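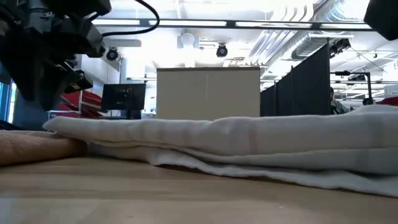
Looking after paperback thrillers at home

Crime paperbacks get rough treatment. They go in the bath, on the beach and into coat pockets, and the cheap ones are printed on paper that yellows quickly. I have 111 of them on the landing, mostly bought second-hand, and these are the things I do to keep them readable.

Damp pages

Stand the book upright on a towel with the pages fanned out. Put a sheet of kitchen paper between every few leaves and change it when it feels wet. Leave the book in a cool room with a window open. A radiator will dry it faster but the pages come out wavy and the glue goes brittle. When it is nearly dry, lay it flat under something heavy for 2 or 3 nights.

If the book is soaked through and you can't get to it straight away, put it in a freezer bag and freeze it. It will keep until you have time.

Sticky price labels

Warm the label with a hairdryer on low and lift one corner with a fingernail. Peel slowly, keeping the label close to the cover. Any glue left on a glossy cover comes off with a little lighter fluid on cotton wool. Don't try this on matt covers, it leaves a mark. My copy of Samuele Gatti's Horkberg has a pale ring right through the title from when I did.

Loose pages

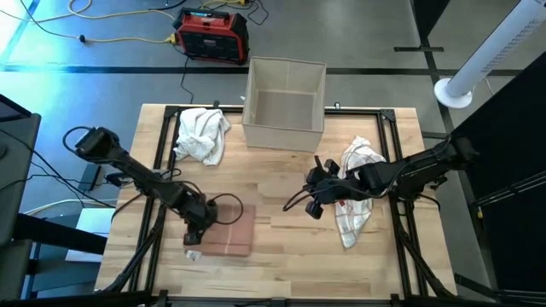
A page that has dropped out can go back in with PVA glue. Run a very thin line down the inner edge with a cocktail stick, slide the page in until it lines up with its neighbours, and close the book. Work on a clear patch of table, with something flat under the book to catch drips. A square pad like the reddish-brown one lying on the wood there would do, if you don't mind glue on it. Keep a small scrap of white paper within reach too, for wiping the stick between pages. Put greaseproof paper either side of the repair before you weight it down overnight.

Smells

For a musty book, put it in a lidded box with an open dish of bicarbonate of soda, not touching, and leave it for a week. Cigarette smoke takes longer. I gave up on one of the Lerkach novels after a month and bought another copy.

Shelving

Keep paperbacks out of direct sun, as red spines fade first. Pack them so you can pull one out without dragging the next. Push the books on both sides back a little and grip the middle of the spine, never the top. Dust the top edges every September or so with a soft paintbrush, brushing away from the spine.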